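La lettre du mardi
Garde à vue : ce que j'aurais aimé qu'on m'explique avant d'y accompagner quelqu'un

Bonjour à toutes et à tous,

La semaine dernière, je vous avais promis un petit mot sur les successions, et puis j'ai reçu un message de Poonam Rawat, lectrice de la première heure, qui m'a fait changer de programme. Son neveu venait de passer une nuit au commissariat. Elle me demandait si c'était normal qu'on ne lui ait rien dit, à elle, de toute la soirée. Je lui ai répondu trop longuement (comme d'habitude), et je me suis dit que la réponse pouvait servir à d'autres. 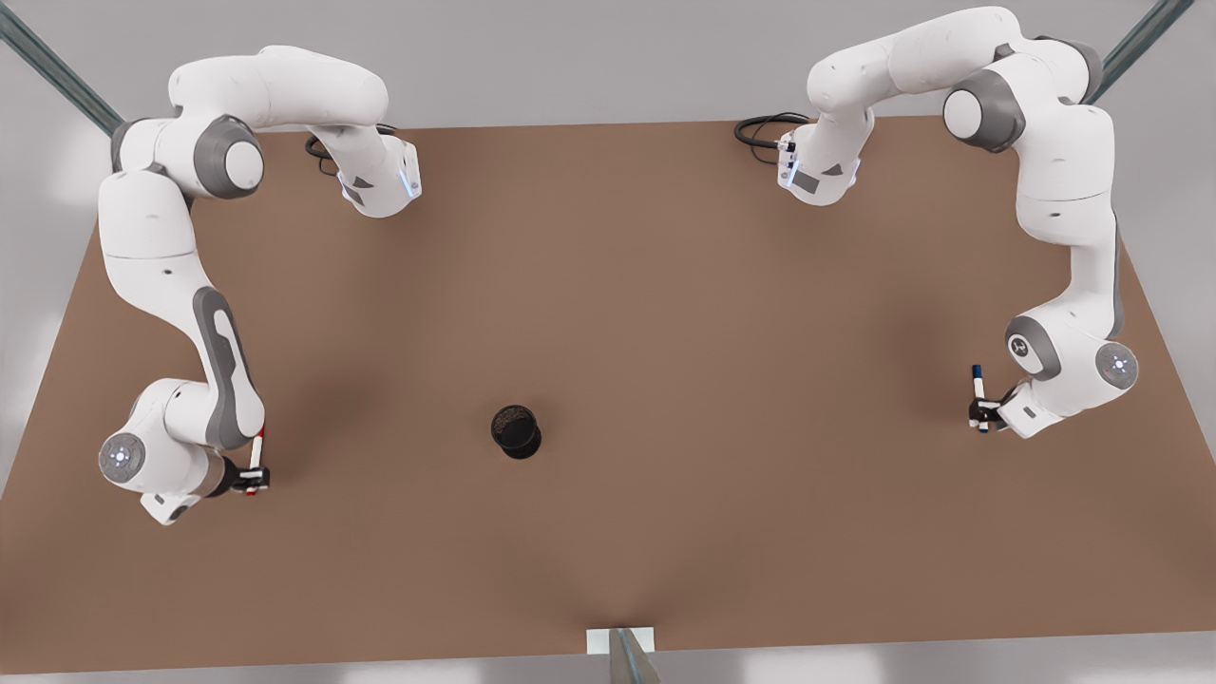
Temps de lecture : 5 minutes

Je commence par le mot lui-même, parce qu'on le met à toutes les sauces. Être en garde à vue, c'est être retenu par la police ou la gendarmerie parce qu'il existe des raisons plausibles de soupçonner que vous avez commis ou tenté de commettre un crime ou un délit puni de prison. Cela ne veut pas dire que vous êtes coupable, ni même que vous serez poursuivi. Plein de gens sortent de là sans aucune suite ! Mais sur le moment, dans une cellule qui sent le désinfectant, je comprends très bien qu'on ait du mal à s'en convaincre.

La durée, ensuite. C'est vingt-quatre heures au départ. Le procureur peut autoriser une prolongation de vingt-quatre heures si la peine encourue est d'au moins un an de prison, et il existe des régimes plus longs pour certaines affaires, la criminalité organisée et le terrorisme notamment. Je laisse ces cas-là de côté aujourd'hui, ils mériteraient une lettre entière. Retenez surtout que l'heure de départ compte : si on vous a interpellé dans la rue à 23 heures, on part de là, et pas du moment où quelqu'un a enfin trouvé le temps de remplir le procès-verbal.

Tout de suite après le placement, on doit vous notifier vos droits, dans une langue que vous comprenez. L'infraction dont on vous soupçonne, la date et le lieu présumés, la durée possible, le droit de faire prévenir un proche, de voir un médecin, d'être assisté d'un avocat, d'avoir un interprète au besoin, et celui de répondre, de faire des déclarations ou de vous taire. On vous remet aussi un document écrit. Lisez-le. Je sais, on est fatigué, on a envie que ça aille vite, on signe. Prenez quand même ces quelques minutes.

Le silence, parlons-en, c'est le sujet sur lequel je reçois le plus de courrier. Beaucoup de gens me disent : « Si je me tais, j'aurai l'air coupable. » Ma consœur Nidia Quintero, avec qui j'ai partagé un cabinet minuscule pendant des années, a une formule que je lui vole sans vergogne : ce qui n'a pas été dit le soir pourra toujours l'être le lendemain, et ce qui a été dit restera dans le dossier. On peut très bien donner son identité, puis indiquer qu'on ne souhaite pas répondre avant d'avoir vu un avocat. Une phrase suffit, dite poliment, et on n'a pas à la justifier.

L'avocat, justement ! Vous pouvez en demander un dès le début de la mesure, et à tout moment ensuite. Si vous n'en connaissez pas, on appelle la permanence du barreau et c'est l'avocat commis d'office qui vient. Commis d'office ne veut pas dire gratuit dans tous les cas, ça dépend de vos ressources et des règles de l'aide juridictionnelle, mais que la question d'argent ne vous fasse surtout pas renoncer à deux heures du matin. L'entretien est confidentiel et dure trente minutes au maximum. C'est court. Ne le passez pas à raconter toute l'histoire depuis l'école primaire : dites ce qu'on vous reproche, ce que vous avez déjà déclaré, si vous prenez un traitement, et posez vos questions. L'avocat peut ensuite assister aux auditions et aux confrontations. 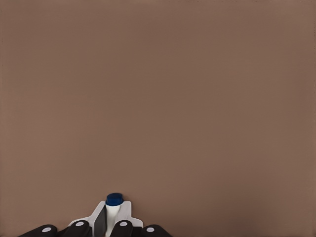

Un point qui surprend souvent : à ce stade, l'avocat n'a pas accès au dossier complet. Il peut consulter le procès-verbal de notification, le certificat médical s'il y en a un, et les procès-verbaux de vos propres auditions. Le reste, les témoignages, les vidéos, les expertises, il ne le voit pas encore. Alors quand une famille m'appelle en me demandant « mais qu'est-ce qu'ils ont contre lui ? », je suis bien obligée de répondre que je n'en sais rien. Ce n'est pas de la mauvaise volonté, promis.

Venons-en à Poonam, et donc aux proches. La personne retenue peut faire prévenir quelqu'un de sa famille ou de son entourage, ainsi que son employeur. L'appel est en général passé par un policier ou un gendarme, et il est très bref. Le procureur peut le faire retarder quand l'enquête l'exige, et là, on se retrouve dans la situation de ma lectrice, à fixer son téléphone toute la soirée. Pour un mineur, les parents doivent en principe être avisés, et l'avocat est obligatoire. Mais le neveu était majeur depuis peu, et au téléphone, personne n'avait à raconter quoi que ce soit à sa tante. C'est rude, c'est pourtant la règle.

Que faire quand on attend dehors ? Appelez un avocat, si vous en connaissez un : un proche qui a été prévenu peut en désigner un, et la personne retenue devra confirmer ce choix. Préparez une ordonnance si elle suit un traitement. Et surtout, n'allez pas de votre côté téléphoner aux témoins, aux copains, au voisin qui aurait tout vu. J'ai connu des familles pleines de bonnes intentions qui ont compliqué un dossier en une seule soirée de coups de fil.

À la fin de la mesure, plusieurs portes de sortie. On peut vous libérer sans suite immédiate, l'enquête continuant éventuellement. On peut vous remettre une convocation pour plus tard. On peut aussi vous présenter au procureur, c'est le fameux déferrement, qui peut mener à une comparution immédiate. Dans ce dernier cas, vous avez le droit de demander un délai pour préparer votre défense, et le tribunal décidera de ce que vous devenez en attendant. Parlez-en avec votre avocat avant d'accepter d'être jugé le jour même, l'envie d'en finir est mauvaise conseillère.

Dernière chose, la relecture. Avant de signer un procès-verbal d'audition, relisez vos réponses mot par mot. Si une phrase ne correspond pas à ce que vous avez dit, demandez qu'on la corrige. Si on refuse, vous pouvez refuser de signer. Moi qui relis ces lettres cinq fois et y laisse encore des coquilles, je sais combien c'est pénible, mais un « parfois » devenu « souvent » peut peser lourd à l'audience.

Le neveu de Poonam est rentré chez lui, avec une convocation en poche et une grosse envie de dormir. Elle me charge de vous dire qu'elle a depuis noté le numéro d'un avocat sur la porte de son frigo.

Pour une situation précise, voyez bien sûr un avocat de votre barreau, ma lettre reste générale. Vos questions sur les successions sont toujours les bienvenues en réponse à ce message, j'en ai déjà 23 dans ma boîte et je m'y mets pour mardi prochain.

À bientôt !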